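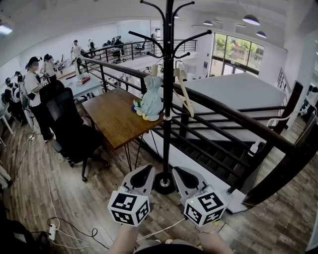
Percussion store and stage check – autumn concert
Checked by: Tyra Brekke
Second check: Abena Kwofie
Date: 9/2/21

1. Marimba, five octave (Meinecke)
Frame bolts tight: yes
Bar cord: worn at the low end, not yet fraying
Castors and brakes: one brake slips
Comment: The slipping brake is on the player's side, bass end. Do not move this instrument onto the ramp until it is fixed. Emiliano has a spare castor from the old frame and will try it. Replace the cord before October in any case.

2. Vibraphone
Motor and lead: lead replaced, old one thrown out
Pedal rod: fine
Height locks: fine
Comment: Please wind the lead up after rehearsal. It was left across the walkway twice last term.

3. Timpani, set of four
Pedals hold pitch: three yes, 26 inch no
Heads: no splits
Lifting struts: sound
Comment: Carry by the struts only, two people to a drum. The 26 inch creeps sharp when the pedal is left up. Not a safety matter but Yayra Bawa would like it looked at before the Wumbei piece, where it has a long solo roll.

4. Tam-tam and stand
Stand load plate: reads 300 N, legible
Hanging cord: FAIL
Comment: Cord has a cut near the left knot. Taken down and laid flat on the blanket shelf. Use climbing cord of the right rating, no string or bootlaces. Not to be hung again until I have signed it off.

5. Bass drum, tilting stand
Tilt lock: stiff but holds
Rubber feet: one missing
Comment: Foot ordered from Gosum.

6. Small instruments and trap tables
Table legs: fine
Towels on tables: two missing
Comment: The brake drums for the second movement have sharp rims. Abena Kwofie has filed one, the other still needs doing. Gloves are in the top drawer.

7. Stage risers
Legs locked and pinned: yes
Back rail fitted: not yet
Edge tape: worn on the top level
Comment: Rail must be on before any player goes up, rehearsals included. Marimba stays on the flat.

8. Hearing protection
Plugs in dispenser: low
Comment: Players in front of the tam-tam and the brass row must be offered them. Abena Wumbei has asked for the loud section to be run no more than twice in one rehearsal, and the conductor has agreed.

Outstanding: items 1, 4, 5, 6, 7 and the plugs. Next check in October, before the dress rehearsal.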